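# Setting up a laundry pickup test for a humanoid

Can a machine clear the clothes off a bedroom floor yet? Partly. At Skurnow we use this test to find out how far along a robot is, and you can run it in any room with a bed and a low box.

## Before you start

1. Check the hand. Open and close all the fingers 4 times with nothing in them.
2. Wipe dust off the palm. Cloth slides on a dirty grip.
3. Put a plain sheet on the bed and pull it mostly flat.
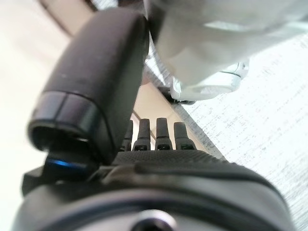
Thumb position matters more than grip force. If the thumb closes late, the fingers push the cloth away – set it to move first and give it a short head start.

## Running the test

1. Set the box on the carpet near a corner of the bed.
2. Use one dark piece and one white piece. Two colors make the log easier to read later.
3. Let the robot use its free hand on the bed for balance if it wants to.
4. Stop each try at 28 seconds, done or not.
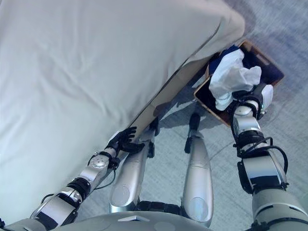

Score a try as a pass only if all of the cloth ends up inside the box. A sleeve over the rim is a fail. Our log has 2,388 tries in it, and 538 of the fails were cloth left hanging on the side.

Folding is a separate test. Don't start on it until the pickup scores stop changing from one run to the next.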